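# 共享工坊里装桌面机械臂：台面、走线和练手用的东西

2026年9月3日整理，给在 Tornolo 工坊里自己搭机械臂的人用。内容大多来自我和 Bernardo Leitão 这半年装臂、拆臂、再装臂的笔记，Celeste Godinho 补了走线那一段。软件怎么配不写，各家的控制盒不一样，看自己的手册。

## 台面

桌子先调平，再装别的。四条腿里有一条悬着，手臂伸到最远处时整张桌子会跟着晃，后面标定多少次都对不准。垫脚用硬橡胶片，别用折起来的纸板，纸板压几天就塌了。

铺布选深色、哑光、没有花纹的。我们试过白色桌布，反光太重，顶上的摄像头常把亮斑认成碗沿。深绿和深灰都行。绒面的布会粘毛，也会钩住夹爪的指尖，买布的时候用手背蹭一下，发涩的不要。

布要比桌面大，四边都能垂下去一截。铺法：

1. 布先对折找中线，中线对准桌子中线。
2. 从中间往两边抹平，再拉过桌沿。
3. 用桌布夹在桌沿下方固定，夹子不要露在手臂能扫到的一侧。
4. 桌角的余布折到下面去。折不进去就让它垂着，别用胶带硬粘，撕的时候会留胶。

布脏了整块换，不要在桌上擦。湿布比干布颜色深，摄像头的颜色阈值会跑掉。

## 底座

底座不要直接夹在铺了布的桌面上。布会滑，夹得再紧也会慢慢转。我们现在把手臂装在桌旁单独的支架上，桌子只管放东西。这样换桌布不用动手臂，人碰到桌子时手臂也不会跟着抖。

支架的螺丝装好后，隔一天再紧一遍，之后每用12个小时检查一次。用记号笔在螺丝头和底板之间画一条线，线错开了就是松了。

手臂装好以后先断电，用手把它推到桌面四角，看关节会不会碰到桌沿或架子。够不到的角落用粉笔在布上标出来，物件别往那里摆。

## 走线（Celeste 的部分）

电源线和数据线分开走。混在一起的话，电机一启动，画面就可能掉帧。颜色不同的线好认，实在都是黑的，就在两头各贴一圈彩色胶带。

手臂上的线要留余量：把每个关节转到头，线还能松松地弯着，就够了。扎带不要扎在关节上，扎在两个关节之间的直段，扎完能塞进一根铅笔。

地上的线最难管。瓷砖地面滑，线会自己散开。收工前把多余的长度绕成圈，挂在支架上；还在调试、天天要换插头的阶段，可以先不收，但走人的那一侧必须空出来。Nandville 那边的工坊有人绊过一次，电源没坏，摄像头支架摔弯了。

线上贴编号，编号写在两头，再抄一张表贴在控制盒盖里面。

## 摄像头

摄像头装在正上方最省事，画面里的碗口是圆的，中心好找。镜头离桌面的高度，以四条桌边都能看见为准。装得太低，手臂一抬就把桌子挡住了。

立杆和桌子不要连在一起，理由同底座。立杆脚下压重物，沙袋或者装满水的桶都可以，水桶记得拧盖子。

灯不要正对桌面照。光滑的塑料碗内壁会有高光，灯打到墙上或天花板上再反下来，高光就淡了。窗帘拉上。下午的太阳在10月以后会斜照到桌面，上午调好的参数到下午就不准。

## 练手用的物件

不用买专门的教具。厨房用的塑料碗和塑料杯就很好：轻，摔不碎，颜色多，洗了还能用。Dellotgate 市场里散卖的就行，挑的时候看下面几点。

- 碗沿要有一点厚度。太薄的夹爪夹住会变形，一松就弹开。
- 颜色挑差得远的。红橙色的碗和橙色的杯子放在一起，摄像头容易混，刚开始练的时候二选一。
- 杯身带棱纹的比光面的好夹。
- 同样的碗多备一套，夹裂了马上能换。

先练空碗，再往碗里放小东西。小东西选不怕压的，比如橡皮块。深色的小件放在浅色的碗里最容易认。

摆放也有讲究。两只碗挨得太近，夹爪的手指插不进中间，只能从外侧下手；想练单只碗，周围就要留出一只手掌的空。杯子立着和倒着是两个动作，分开练，倒着的要先让程序认出杯口朝哪边。

夹碗沿时，夹爪先停在碗沿外侧，高度对好了再合拢。一边下降一边合拢，十次有八次会把碗推走。合拢的力从最小开始加，碗能提起来不掉就停，不要再加。

## 收工

手臂回到休息位再断电。先断电再去推手臂，关节会往下坠，指尖容易磕到碗。物件收进纸箱，键盘、备用线另放一个箱子，不过我们自己也常常混着放。急停按钮每次开机先按一遍，确认手臂真的停，再松开。

夹爪指尖的橡胶套用久了会发亮，发亮就是该换了。Antunes 的五金柜里有散装的，在第2层抽屉，拿了在本子上记一笔。 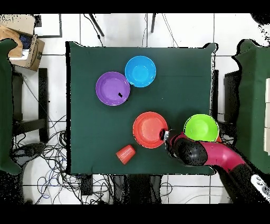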